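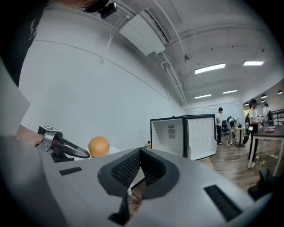
One gripper seen from the other, fridge open behind.

Typed up fast from a long call, so bear with me. The engineer runs gripper trials at Janditano and asked to stay anonymous. Fine by me.

First question, why two hand-held designs at once? "Budget. We had the Pestix pair and the Drilletti pair on loan in October and 4 weeks to pick." They logged 3,098 takes in that time. Kept 1,210 for the comparison. The rest? "Bad tracking, mostly. Marker turned away from the camera, take's gone."

Fridge tasks came first. Pull the door, reach in, put something on a shelf. Sounds easy. "Doors are a mess. The Pestix finger is thin so it gets behind the edge nicely, but then your wrist ends up in a dumb position and you lose the view. The Drilletti has more bite and more bulk. I kept bumping the shelf."

And fruit? Short laugh. "Anything round. You think you have it and it rolls off the tip." They tried softer pads in the second week, went back to the stiff ones after two days. No regrets there, apparantly.

Then the tabletop stuff.
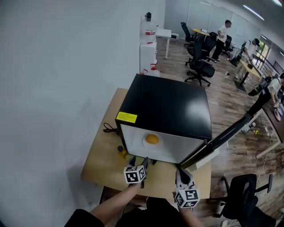 Both grippers at the front of the box, marker cubes on top.

I asked about the head view. "I'd give up a wrist camera before I'd give up that one. You get both hands and the object together. With wrist only, the left hand has no idea what the right is doing." The catch is glare. Shiny tops throw the ceiling lights right back and the exposure jumps. 221 takes flagged for that alone, she says, and the Navarrete controller didn't help, it drops frames when when both streams run at full rate. A firmware fix is promised. No date.

Weight came up more than I expected. "After lunch everybody's takes get worse. You can see it in the plots. Arms are tired."

So which one wins? Long pause. "Pestix for doors, Drilletti for boxes. My boss hates that answer." They're ordering one pair of each and running the fridge set again with new finger tips, if the tips ship on time.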